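2021-06-16
Workshop notebook, Pruswood back room

Glue day, so most of this is about glue. If you only want the state of the shelves, skip to the end, but you'll miss the bit where I got hide glue in my hair.

The Nidel chairs are on the bench again. I took two of them apart on the first dry morning and left the rest alone, because I've learned what happens when I knock everything down at once: a heap of rails and stretchers that all look the same and a very cross afternoon. So two chairs, every joint marked with masking tape and pencil, letters on the legs and numbers on the rails. Do copy this system if you borrow the bench. Please don't invent your own, Kohei still has a stretcher in his drawer with a smiley face on it and no idea which chair it wants to go home to.

The old glue came out more easily than I'd feared. Warm water and a toothbrush, then a bit of patience, then more warm water. It went to brown jelly and wiped off with a rag, which tells me it's proper animal glue all the way down and no one has been in there with PVA. Well, nearly. The back left leg on chair B has a white crust in the mortise that didn't care about warm water at all. Vinegar softened it after an hour under a wet rag, and I scraped the rest with the little bent chisel. Lost a shaving or two of wood I'd have liked to keep. The tenon is a bit slack now and I've put a slip of beech veneer on one cheek to take it up. Dry fit is snug, pushes home by hand with a grunt.

Now the glue itself. I've been using the Tralammont pearls, which have been sitting in the jar since February, and I was worried they'd gone off. They haven't. Soaked them overnight in cold water, just enough to cover plus a finger's width, and in the morning they'd swollen up into something like frogspawn. Into the pot, water jacket up to 60 degrees and no higher. I know the old boys say you can tell by touch, but I can't, so I use the jam thermometer. (It is now the glue thermometer. Don't make jam with it.)

First batch was too thick. It came off the brush in ropes and had started to skin before I'd got the second tenon in, so I knocked that joint apart again, washed everything and swore a bit. Thinned it with a splash of hot water until it ran off the brush in a steady stream and broke into drops near the bottom. Much better! I also warmed the joints with the hairdryer this time, and that made more difference than the thinning did, I think. With the wood warm I had a good couple of minutes to get things lined up before it grabbed. With the wood cold I had no time at all.

Order of assembly, for next time: back first, both rails and the splat, clamp, check for wind against the flat board, leave it. Then front legs and front rail as a separate frame, same again. Side rails last, joining the two. I tried to do chair A all in one go and ended up with five joints grabbing at once and me hugging the thing like a drunk at a wedding. That's when the hair happened. Chair A came out fine in the end but one foot is a hair proud and will want easing once it's had a night to settle.

Clamps: the long sash clamps are too heavy for these. They drag the back over and you end up fighting them. Rope and a stick is far better for the side rails, twisted up just enough to see a bead squeeze out. I padded the corners with bits of old belt. Wipe the bead off while it's jelly, when it peels away in one satisfying strip. If you leave it until it's hard you're back to the toothbrush.

Didn't get to the seats. The webbing from Zapata has come, a full roll, and it smells like a stable in the nicest way. I've hung it up away from the radiator. The tacks are the wrong size again, I wanted the short ones and these would come straight through the front rail. Ringing them tomorrow. There's a box of 1000 of the things, so if anybody has a use for long tacks, help yourselves, they're under the window.

Shelves, as promised. Shellac flakes low, meths fine, wire wool down to the last roll, beeswax plenty. Rags: there are never enough rags. Bring old T-shirts.

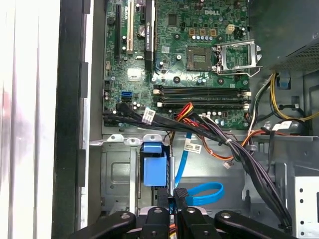 Kohei Murakami read the glue pages over his tea and reckons I'm still running it too thick. His way is to thin until it barely feels like glue, size the end grain with a first coat, let that go tacky and then come back with the proper stuff. He also thinks the hairdryer is cheating, and that I should stand the parts by the radiator for half an hour before I start, so the heat gets right into the wood and doesn't just sit on the skin. That one I'll try on the next pair. The sizing I'm less sure of. I did it years ago on a picture frame and the joint opened up along the mitre the first winter, though I might well have rushed it.

He's with me on the beech slip, anyway, and wants the offcut of veneer for a drawer runner. It's in the tin marked SCRAPS GOOD.

Tomorrow: ropes off both chairs in the morning, ease the foot on A, look hard at that back left joint on B. Ring about the tacks. Put a small soak of pearls on before I leave tonight, no more than half a jar, I made far too much this time and the lid of the pot is glued down.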